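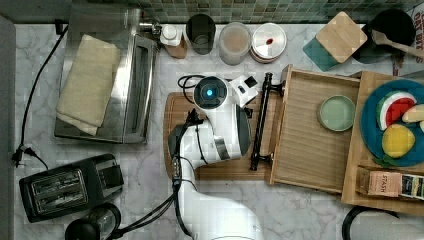

¿Dónde conviene guardar el té cuando la encimera es pequeña? En un cajón, cerca de la tostadora, para tener el desayuno en un solo lugar.

Yo aprendí esto tarde. Cuando llegué al piso de Clumberg puse todo encima del mármol, y para cortar el pan tenía que mover primero unas 20 cosas. Mi amigo Cathal Horgan me recomendó sacar solamente lo de cada mañana - el resto, al cajón.

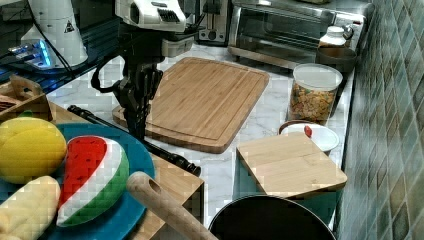 La tabla grande la dejo siempre fuera, porque pesa mucho. Los cereales o aperitivos los paso a un bote transparente y así sé cuándo debo comprar más.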